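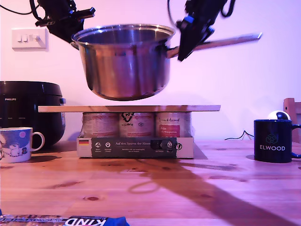 Corta-mato escolar em Pledavstead: muita inscrição, pouca pista

A escola anunciou na semana passada que 267 alunos se inscreveram no programa de corta-mato Oltard, e o comunicado fala em «adesão histórica». Convém ler com calma. Inscrever-se custou um clique no intervalo do almoço e dava direito a uma camisola. Aos treinos de terreno, segundo as folhas de presença afixadas no pavilhão, têm ido 69.

Não é um mau número. Em novembro, quando o clube Krawczyk cedeu o treinador, apareciam menos e quase todos já corriam noutro lado. Mas 69 continua longe de 267, e gostava que o boletim da direção publicasse os dois valores lado a lado.

Dale Sawatzky, que coordena a atividade, pede paciência. «Os miúdos experimentam, uns ficam, outros vão para o basquetebol. Prefiro isso a tê-los contrariados na lama», disse-nos. É razoável. Menos razoável é a promessa de que a aplicação Rakeo, onde cada aluno regista os quilómetros, vá «criar hábitos para a vida». Perguntei em que se baseava a frase e ainda espero resposta.

Fica também por resolver o percurso. A volta curta tem 900 metros e passa duas vezes pelo portão de serviço, que continua aberto às carrinhas durante os treinos. Os pais do 7.º ano já se queixaram por escrito – a direção respondeu que está a estudar uma alternativa pelo lado do ribeiro, sem adiantar prazo.

A primeira prova interescolas está marcada para 2026-04-08, com partida junto ao campo de cima. Os alunos devem levar calçado de reserva e o cartão da escola. As autorizações entregam-se na secretaria, em papel, porque a Rakeo ainda não as aceita.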